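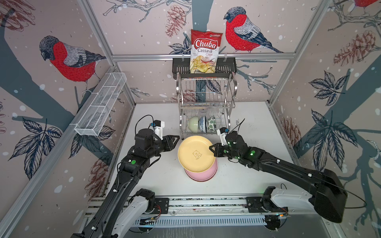 Jul 11, 2024

Quick one, I'm meant to be packing for Trikora.

So I got locked out of my Wuvness account. My fault, mostly. New phone, traded the old one in at the shop, walked out feeling very organised. Got to the car. Realised the authenticator app was on the old one and I'd never turned on the backup.

Backup codes? Printed them last November. Put them somewhere safe. No idea where.

Support was decent, to be fair. Esther Kioko on their help desk emailed back the same afternoon and asked for a pile of stuff to prove I was me: last invoice number, the month I signed up, which suburb I usually log in from. Then a 5 day wait before they'd reset it. I grumbled at the time but I'd rather they did that than hand it over to anyone with a sad story.

While I was waiting I went through everything else. Over 500 saved logins in the password manager!! Half of them for shops I bought one thing from. 14 had the code thing switched on. Of those, 13 were fine (synced or text message) and the one that wasn't was the one I needed. Of course.

What I've changed:

Codes printed again, two copies. One in the filing box with the car rego, one at Kgomotso Potgieter's place in a sealed envelope. She has promised not to look and I belive her.

Got a little Gbeho key, the USB sort. Bit fiddly with my phone case on. Registered it with email and the bank-ish things first, the rest can wait. Should probably buy a second as a spare but they aren't cheap.

Moved off text messages where the site lets you. Some don't. Tumico still only does SMS, and the code turns up after the page has timed out about half the time. Have written to them. Nothing back yet.

Haven't deleted the old logins. Started, got bored around the letter C. Will do it on the plane maybe, if the wifi behaves.

If you're changing phones this month, open the authenticator on the new one and try a code BEFORE you wipe the old one. Do your email first becuase everything else resets through it.

Right, socks. Comments are open but I won't see them till I'm back.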